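How to Fold Sweatpants So They Stay Folded
by Ihor Fedoruk
17 Sep 2024
43 shares | 13 comments

Sweatpants have two natural states: worn and heaped. A third is possible, and it takes less time than finding the other sock. Start with a clear stretch of table and smooth the fabric with your palms before you fold anything. Creases you ignore now will be with you until April.
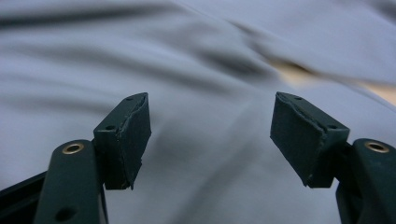 Should you iron them first? Please don't. A good shake by the waistband does enough, and life is short.

Lay the pants out full length, waistband away from you. An elastic waist will pucker — let it. Pull each leg straight from the hem and flatten the bulge at the hip, which will come back anyway.
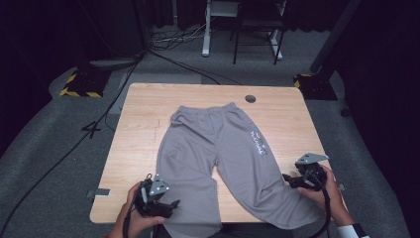 Now bring one leg over the other, tuck the pointy bit of the crotch in flat, and fold the hems up to just short of the waist. Fold in half once more. Stand the bundle in the drawer on its edge and close the drawer gently, like someone who has their life together.

4 likes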